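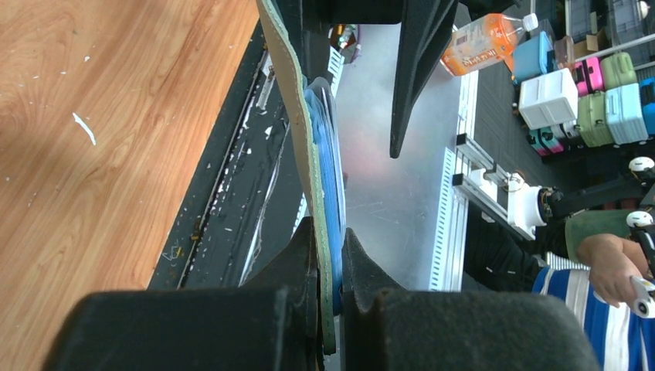
The real price of a jar of marmalade

What my kitchen habit costs me, now that I've finally added it up

I have been making marmalade every winter since I left home, and for most of that time I told anyone who'd listen that I was saving a fortune. Homemade! Practically free! Then last January my sister asked me, quite innocently, what a jar cost me, and I opened my mouth and found I had no idea. I said "pennies". She gave me a look.

So this year I kept every receipt. I weighed things. I read the gas meter in my dressing gown, before and after, like a woman with a grudge against her supplier. And I'm here to report that pennies was a bit optimistic.

Start with the oranges

Seville oranges are in the shops for a few short weeks and they behave accordingly. The greengrocer on our parade, Gelasia, gets them in early and charges what it likes, and I pay it, because I panic every single year that they'll run out. (They never have.) By the end of the month the same fruit is in a box by the door with a handwritten sign on it, going for a good deal less, a bit softer but perfectly fine to boil.

If I had any self-control I'd wait. A slightly tired Seville has less pectin in it, so you might need an extra lemon to get a set, but a lemon isn't going to ruin anybody. What I do instead is buy 2 kilos on day one, feel smug, then buy more at the cheap end and shove them in the freezer whole. They freeze beautifully, by the way. You lose a little of the set and none of the flavour.

The supermarket ones come in nets and are often cheaper by weight, but do check the size. Small oranges mean more pips and more pith for your money, and pips are good for pectin but they don't half slow you down when you're fishing them out by hand.

Sugar, and the great preserving sugar question

You need an alarming amount of sugar. I won't pretend otherwise. My recipe takes twice the weight of the fruit, and if you've only ever bought sugar for tea it is quite a moment when you see it all lined up on the worktop.

Ordinary granulated is the cheapest thing you can use and it works. I've used preserving sugar, with its lovely big crystals, and there was less scum to skim off the top, and that was the whole of the difference as far as I could tell. It cost a great deal more. I've used jam sugar with added pectin too, and with Sevilles it set so hard I could have resoled a shoe with it. Save that for strawberries.

I did fall for something called Shezi, an unrefined dark cane sugar from the health food shop, on the grounds that the packet was pretty. A couple of spoonfuls stirred in gives you a deep, toffeeish, grown-up sort of marmalade, and I loved it. A whole batch made with it tasted mostly of treacle and cost more than my shoes. Half a cup for flavour, granulated for the rest, and nobody need know.
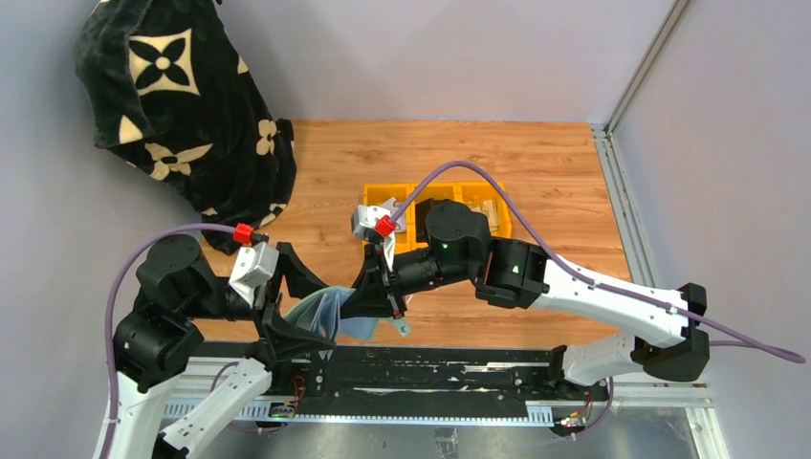
Jars, lids and other money pits

Now this is where it all went wrong for me, financially speaking. I'd always assumed jars were free, because I save them. I save all of them. The cupboard under my stairs is a disgrace. But the lids wear out, or they smell of pickled onions for ever more, and you can't put marmalade under a pickled onion lid. I've tried. I've soaked them in bicarb, I've left them on a sunny windowsill, I've boiled them. Onions.

So I buy new lids, and new lids bought in a small packet at a kitchen shop are daft money. I went online and found Zolport, who sell catering packaging, and the price per lid dropped to almost nothing. The catch was the size of the box. It arrived with 1,053 lids in it, an odd number which I can only put down to somebody being generous with the scoop, and I now have enough to see me into my nineties. If you've a friend who makes chutney, split an order. Check your jar sizes first, too, as they vary by a hair and a lid that nearly fits is no use at all.

Wax discs I've given up on. With a good tight lid and a hot jar I haven't missed them.

The bit I'd forgotten: the gas

Two hours of simmering peel is two hours of simmering peel, and then there's the rolling boil on top. On the hob it was the part of the sum I'd never once thought about. I borrowed a Tokora pressure cooker from next door and the peel was soft in a fraction of the time, with the windows hardly steamed up at all. I was a bit frightened of the hissing, I'll admit. I stood in the hall for most of it.

The flavour was the same. I did a blind tasting on my husband, who said they were both very nice and could he have some toast.
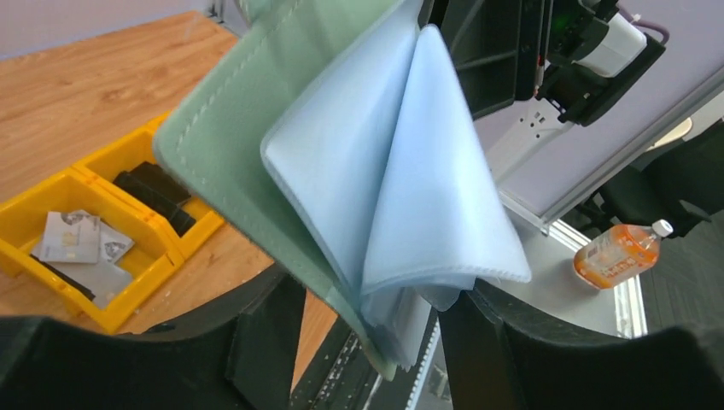
Paperwork of a more orderly kind than mine.

And the total?

With early fruit, granulated sugar, saved jars, a new lid and a slow simmer, my marmalade comes in a little over the cost of the supermarket's own label and well under the posh stuff with the gingham hat. With late fruit and the pressure cooker it beats the own label too, though not by enough to retire on. I haven't counted my time. I got 7 jars out of an afternoon, and if I'd paid myself even a babysitter's wage we'd be eating jam from the corner shop.

I told my sister all this over the phone. She said she'd only asked because she wanted a jar. It's in the post, and I've just realised I left the postage out of the sums.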